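Robotics elective, project thread, February. Posting our sim results and the things that broke so the spring group does not repeat them. Team name is Skatdale. Course section and arm config at the end.

Task as assigned: a seven-joint arm in a simulated kitchen moves its wrist to a commanded pose near the sink, holds, and returns to home. No contact with counter, cabinets, faucet or itself. No grasping in this phase.

Grading is by episode. 50 episodes per submission, randomized start joint angles, fixed kitchen. An episode fails on any collision, on timeout, or if final position error is over 25 mm. Orientation error is logged but not graded until phase two.

Our first submission passed 19 of 50. The failures were not spread evenly. Most were self-collision between the forearm and the base link, on starts where the elbow was already folded past the midpoint of its range.

Cause: the planner was interpolating in joint space between start and goal with no intermediate check. The endpoints were both valid. The path between them was not. This is in the second week's notes and we skipped it.

Fix one: check every interpolated configuration against the collision model at 0.02 rad spacing. Slower, but planning is offline so it does not matter for the grade. It does matter for how long you wait for a batch to finish on the lab machines.

Fix two was the IK seed. We had been seeding the solver with the home pose every time. For goals near the sink that gives an elbow-down solution, and the elbow ends up in the lower cabinets. Seeding from the current joint state gives elbow-up on most starts.

"Most" is doing some work there. If the start state is elbow-down, the solver stays elbow-down. We now run the solver from 11 seeds and keep the solution with the largest minimum joint-limit margin that also clears collision. Poonam Jaiswal wrote that part.

Question we got in lab: why joint-limit margin and not shortest path. Shortest path kept picking solutions with the fourth joint close to its stop. The return leg then had nowhere to go and timed out.

Collision geometry. The kitchen comes with visual meshes and separate collision meshes, and they do not match exactly. The faucet collision mesh is a box. It is wider than the visual faucet on both sides. If your log shows a faucet hit and the replay shows a gap, check the box before you file a bug.

Same with the counter. Its collision box sticks out a little past the visual front lip. We lost several episodes to this before turning on the collision overlay in the viewer. It is off by default. Key is C.

Units: the scene file is in meters, the course's goal file is in centimeters, and the loader converts only if the header line is present. Our goal file lost its header when someone opened it in a spreadsheet and saved it. The arm then tried to reach a point well outside the house.

Second submission, with both fixes and the header back: 39 passed, 11 failed. Of the failures, eight were timeouts and three were counter contact on approach.

The timeouts came from our own velocity cap. We had set it low while debugging and left it. Put debug limits in a separate config file. We use one named Stoyanova, after the sample config it was copied from, and the submit script now refuses to run if it is loaded.

The counter contacts were an approach problem. The path came in low over the front edge with the wrist nearly level. We added a via point 12 cm above the goal and made the last segment a straight line in Cartesian space.

Straight-line segments need their own IK check at each step. If the solution jumps branches partway down the line, the arm will swing. We reject any segment where a single joint changes by more than 0.15 rad between steps and try the next seed.

Camera setup. The course viewer gives you three fixed views. We added a fourth behind and slightly above the arm, looking toward the sink corner. It is the best one for judging how the links fold, and the worst one for seeing under them. The lower cabinets and the appliance front are partly hidden from there. Keep the side view open too.

Frame from the fourth view, arm folded, wrist by the near edge of the sink:
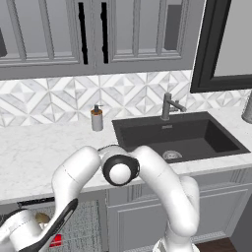

Sim render, rear camera. Black-ringed wrist flange just above the edge of the counter, sink and faucet beyond.

Note on reading distances in that view. The wrist and the counter edge overlap on screen in a lot of poses where they are not close in depth. Two of us marked the same pose as a near miss and the clearance log disagreed. Use the log.

Clearance log format, for anyone parsing it: timestep, link index, nearest body name, distance in meters. Negative distance means penetration. Link index starts at zero at the base. Our parser assumed one and blamed the wrong link for two lab periods.

Third submission: 50 of 50. Minimum clearance over all episodes was 8 mm, forearm to counter box. That is tighter than we would accept on hardware, but the phase has no hardware component.

Rendering: turn it off for batch runs. With the viewer open the full set takes 25 minutes on the lab machines. Headless it finishes in four. Save the joint trajectories and replay only the failures.

Replay is deterministic only if you also save the random seed and the physics timestep. The Wosau logger saves the seed. It does not save the timestep. Write it into the run name or you will forget which batch used which.

Things we tried and dropped: a sampling planner (passed fewer episodes than interpolation plus via point, and its paths were long), a potential field (stuck beside the faucet box), and hand-tuned waypoints (fine for the starts we tuned on, poor on the rest).

Open items. Orientation error at the goal is still up to 6 degrees on some starts. Phase two grades this. The likely source is solver tolerance, which we loosened early on to get anything to converge and have not tightened again.

Also open: the return leg uses the outbound path reversed. It works but it is slow when the start was badly folded. Planning the return separately should help. Not started.

Config for reference: position tolerance 2 mm, interpolation spacing 0.02 rad, via height 12 cm, 11 IK seeds, joint step limit 0.15 rad. Planner code is in the Vomico folder on the course share, read-only. Copy it out before you edit.

Section B, afternoon lab. Phase two goal files go up at 4 p.m. and we will add to this thread after the first batch.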